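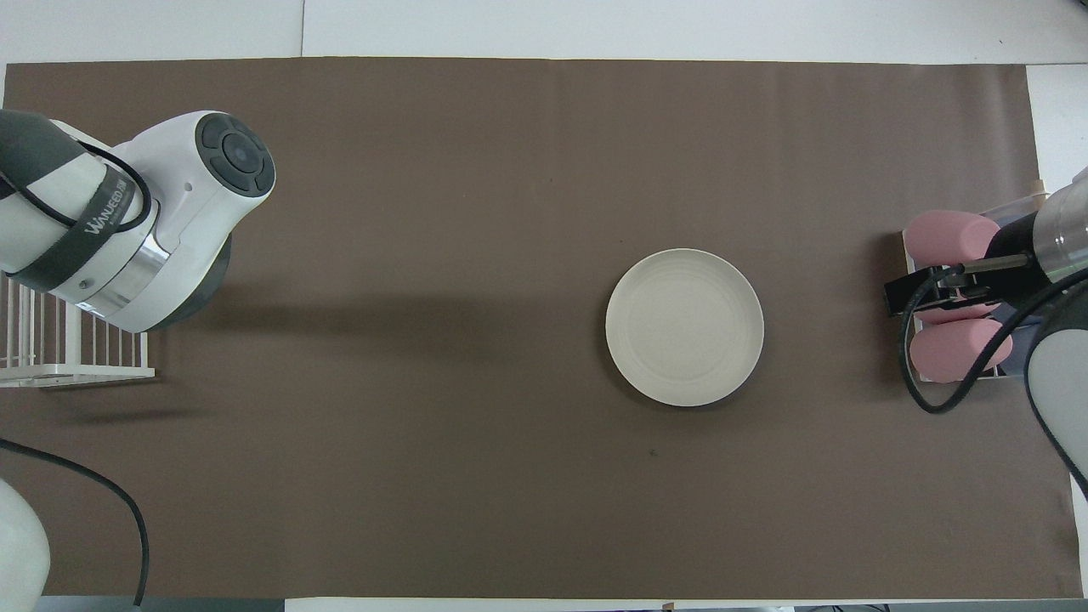
*Plate and wire rack on brown paper, Tindum table*

# Could you spend an afternoon putting the dishes away with us?

We're looking for people to take part in Tindum, our study of how ordinary kitchen things get set out, stacked, unwrapped and put away. You don't have to be tidy. You don't have to be able to cook either (a fair few of us can't), and if your cupboards at home are a disgrace then we'd really love to hear from you!

Sessions run through April at our rooms in Harkham, and there are 12 places left.

## What you'll be doing

Everything takes place at a table. We'll give you a small set of everyday items and ask you to deal with them however you think best. One task might be finding a sensible spot for a plate when the rack is already taking up one end. In another you'll unload a rack of cups, then load it again for somebody left-handed. It sounds like nothing, and then you see two people go at it in completely different ways and both look slightly shocked at the other!

There's also a wrappings task, which has become a favourite. Thin plastic, paper bags, the crinkly stuff that comes round new cups: do you fold it, scrunch it, tuck it inside something else or shove it to the back and forget about it? We want to know, and we want to know what you'd do with it at home as well.

After each task we'll have a short chat. We ask what you reached for first, what annoyed you, and whether you'd leave things like that overnight. Please do say if a task feels silly. Some of our best changes came from people who told us so.

A session lasts one afternoon, starting at 1.30 and finishing by 4 at the latest. There is a proper tea break in the middle with biscuits. Mugs for that are kept separately from the study cups, so please don't drink out of anything on the table. 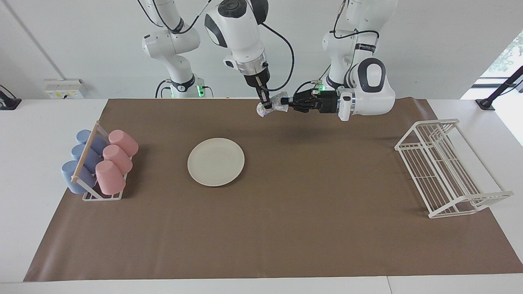
**Standix Household Objects Team** | Wang Building, Harkham

## The cups, the racks and the rest

We've grown very fond of the cups. They're plastic, in pale blue and in pink, and the wire cup rack has a light wooden dowel with a row of each colour to either side. People have strong feelings about whether cups should lie down or stand up, and whether colours ought to be kept together. Bring yours. If you'd mix the lot up without thinking twice, that's just as interesting to us as someone who can't leave a pink one among the blue.

The plate looks very plain and it's much harder to place than you'd expect. Too near the rack and it gets in the way of your hand, too far and you're leaning for it. We'd like to see where people of different heights are happy to leave it.

Tasks are done on a sheet of brown paper laid over the white table. You can move things anywhere on the paper. If something ends up over the edge, carry on — we'd sooner see what you'd naturally do than have you worrying about borders.

## Who we'd like to hear from

Anyone aged 18 or over who can get to Harkham. We'd be especially glad of:

- people who share a kitchen, whether with family, friends or people they barely know
- anyone who has worked in a café, canteen or school kitchen
- left-handers
- people who find gripping or reaching difficult some or all of the time
- anyone who has moved house lately and still has cups in newspaper

You can sit or stand for every task. The table height can't be changed, but we have chairs in several heights and a footrest, and there's step-free access from the car park side. If you use something at home to help you hold or lift things, please bring it.

You're welcome to come with someone you live with. Couples and housemates do the tasks separately and then compare, and that last part tends to get lively.

## What you'll get

Each participant receives a £30 shopping voucher at the end of the session, plus bus or train fares within the county if you keep your tickets. You'll get the voucher even if you decide to stop early. We'll also send you a short write-up when the study is finished, in plain words, with no more than 5 pages to get through.

We keep our notes under a number, not your name. We do record the table during tasks so that we can go back over the details, and you'll be asked to agree to that in writing first. You can change your mind later and ask us to delete your recording.

## How to put your name down

Ring or write to Young-sook Ha at the Standix front desk in the Wang Building and ask for the Tindum form. It has four questions on it. The last one asks you to describe how the cups are kept in your own kitchen, and you can write as much or as little as you like. (One reply ran to roughly 3,000 words and we read every one of them with great pleasure.)

Hyun-seo Cha runs the sessions and will phone you back to agree an afternoon and to talk through anything you need. If you'd like to see the room before deciding, say so on the form and we'll arrange a visit. Places are offered in the order the forms come back, and we keep a reserve list in case somebody can't make it.

Please wear something with sleeves you can push up, and leave big rings at home if you can. Parking is free after 1 — use the spaces by the bike shed, as the front ones belong to the dentist.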